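Undlow Household Phrase Corpus: Data Card

Summary
The corpus holds 491 short written phrases about home life, collected in Clomstead and Braltby. Each phrase is given in its original spelling, with a standard form beside it.

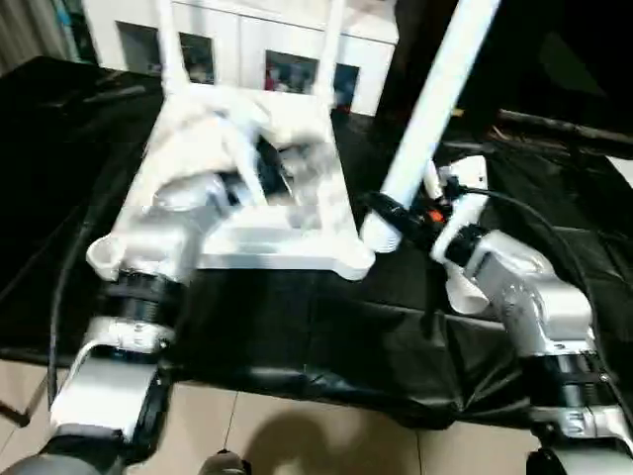 Phrases longer than 20 words were excluded. Topics are grouped under 14 headings — meals, visitors and weather are the largest.

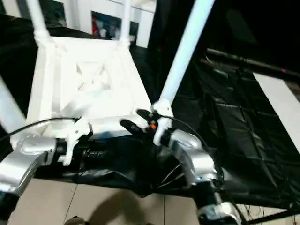
Spelling was reviewed twice before the March release. Disputed forms carry the tag "open".
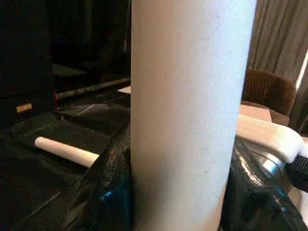

Terms of Use
The corpus may be used for teaching and research. Please cite the Undlow release.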